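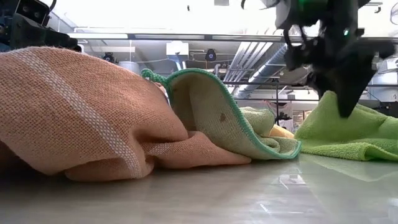
Cloth handling cell, gripper over the lime-green towel.

Home | Procedures | Checklists | Contacts
July - Ermanno Galli, Grascombe

PRE-RUN CHECKLIST, SOFT GOODS CELL

1. Emergency stop tested before power to arms. OK.
2. Speed limit in manual mode set to 700 mm/min. OK. Reset from the previous shift's value - log the change next time.
3. Cables clear of joints through full travel. OK. Bundle at wrist to be rechecked after 19 cycles.
4. Finger tip height above table verified without cloth. OK.
5. Table surface clean, no sharp edges. Pass with comment: scuffs near the front, cosmetic only.
6. Cloths checked for stains and loose trim. Comment: brown stain on the cream-green cloth with teal edging. Record it in the item log, do not swap mid-run.
7. Hanging loops noted as a snag point. Open. C. Soler to add a release step to the grasp routine.
8. Operator outside marked zone before automatic mode. OK.

Open items: 1. Recheck by E. Quansah before the next run.

Last updated 3:19 pm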